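Progress report to the Flonmont Fund
Stuvalstead Computer Reuse Workshop
Plidunano project, second report
September 3, 2019

Where we have got to

Since our first report we have moved from setting up to doing, and we are delighted with how it is going. The bench is in use most days, the shelves are filling with sorted parts, and the stack of donated desktops by the door has finally started to shrink. When we wrote to you last we had a room, a kettle and a lot of good intentions – now we have a working way of taking a tired office computer to pieces and deciding what becomes of every bit of it.

We have been given 222 desktop computers so far. Most came in one go, when Amegashie cleared its old offices and let us have the lot, monitors and keyboards included. They are black towers of much the same age, and that has helped us enormously. Once you have learnt your way round one of them you can get round the next one at twice the speed, and parts from one will very often fit another.

Taking the machines down

The order of work has changed a good deal since spring. We used to begin with whatever came loose first, which was great fun and made a terrible mess. We now follow a written sheet kept at the bench, with 13 steps from labelling the case to sweeping up.
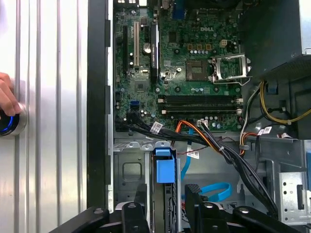

Memory is the part we are asked for most, and it is also the easiest to lose, so it has its own trays and its own page in the stock book. Each module is tested before it goes in a tray, and a pair that came out of one machine is kept as a pair wherever we can manage it. The board then stays in its case until the stock book has been filled in. On a Dell board like this one, with both black memory slots empty and the wire lever on the processor socket swung out, anyone coming to the bench can tell what is left to do without asking. The coin-cell battery is still in its holder at this point. Batteries come off near the end and go into a lidded tub, which we take to the recycling centre in Stuvalstead when it is full.

Processors took us longer to get right. The contacts in the socket are very fine and we spoilt a few boards in the early weeks by being heavy-handed with the bracket. We have since added a page of drawings to the sheet, and the number of spoilt boards has dropped right down. It is lovely to see people who were nervous of touching anything in June now lifting a processor out with real confidence.

Drives

Hard disks get more care than anything else, as they may hold other people's letters and accounts. The rule is simple: a drive is written into the book as it leaves the case, with the number from its label, and it goes straight into the locked cabinet to wait for wiping. No drive sits on the bench overnight. Wiping is slow, and we can do 12 at a time, so this is the stage that sets the pace for everything else. A second wiping station would help more than any other single purchase, and we come back to that under spending.

Drives that fail the wipe are drilled. Those that pass are tested again for faults and then matched to a machine going out. We had expected most of the old ones to be worn out and have been very pleasantly surprised.
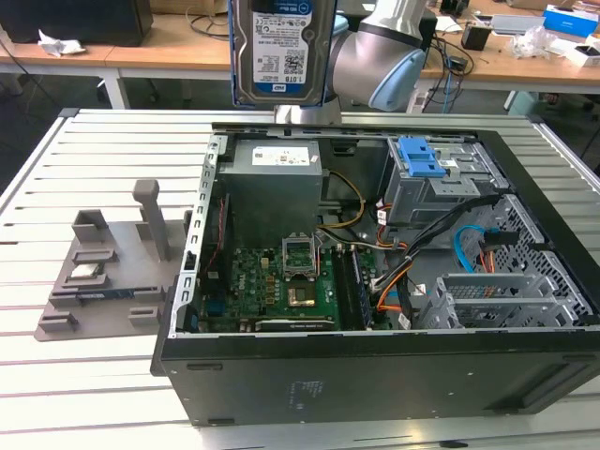 A 1.0TB WD Blue drive in its blue caddy, over the open tower.

The plastic caddies deserve a mention of their own. At first we threw them in a box with the odd screws, and then had to dig through the whole box each time we built a machine up again. They are now kept by size in the drawers under the window. It sounds a small thing, but it has saved us hours.

Machines going out

We have rebuilt some 10 desktops to a standard we are happy to put our name to. Each has been cleaned, given a wiped and tested drive, loaded with free software and left running overnight before being handed over. They have gone to the Plidunano homework club and to families who asked through the library. The homework club has already asked for more!

Rebuilding is behind where we said it would be, and we would like to be plain about that. Taking apart has gone faster than we planned and putting together has gone slower, mostly on account of the wait for drives. We expect the two to even out over the winter.

Spending

We remain within the grant. Tools came in under budget because we bought good second-hand ones, and shelving came in over, as the back wall needed new fixings before it would take the weight. With your agreement we should like to move what is left in the tools line across to a second wiping station. A quote is attached.

Next steps

Before the next report we plan to finish sorting the Amegashie machines, run two open evenings for people who want to learn the work, and write up the bench sheet so that other groups can borrow it. We would also love to show you round. The workshop is warm, the tea is decent, and there will be a screwdriver for anyone who wants a go.

Attached: quote for wiping station; copy of the bench sheet; stock book summary to the end of last month.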